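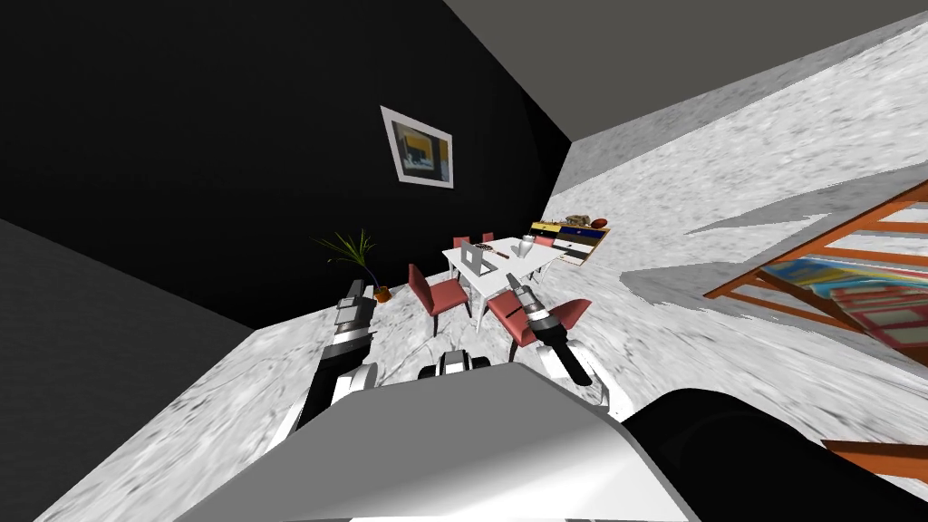 **Simulated camera is rolled way over, how do I fix it without breaking our gripper code?**

Hi all! I help out with the Hudanley robotics club, and we've got our two-armed robot running in simulation for the Grestutgate challenge (the dining room level, which the kids love). Everything loads and the arms answer every command. But the view from the robot's own camera comes out tilted, floor running uphill to the right, walls at crazy angles. The outside view looks level.

We've logged 190 practice runs like this and I'd hate to throw them out! Is it the camera or the robot? And will the students have to redo their reach targets? We have 3 weeks left.

*Zdislava Matoušek*

---

**Preben Vídalín**

Oh, I love this one, we hit the same thing at Atstead last September! If the outside view is level, the robot is almost certainly fine and it's the camera mount rotation. Open the robot file, find the camera's parent link, and look at the roll value. Ours had been typed in degrees where the file wanted radians, so a small correction turned into a huge one. 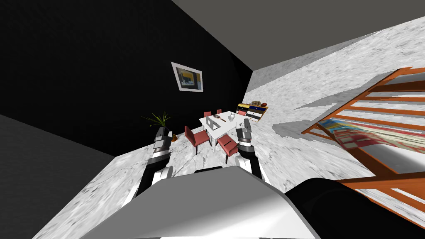 Before you change anything, park both arms in a fixed pose and save one picture. Change roll only, reload, save another. If the table legs come out vertical you're done. If the torso moves in the view as well, you've probably edited the wrong link (I did that twice, ha).

Your reach targets should be safe if they're written in the robot's base frame. Anything the students worked out from camera pixels will need another look. And keep the old runs! As long as the camera pose was saved with each one, you can still use them. We kept 85 of ours and they were great for teaching frames, the kids got really into it.

---

**vaněk_bench**

had this too. check the order of the angles, some loaders read yaw first. also turn the steps down to 500 while testing, reloads much quicker

---

**Zdislava Matoušek**

It was degrees! Thank you both!! Two of our targets were pixel-based, so the students are redoing those tonight, and then we're going after the chair level.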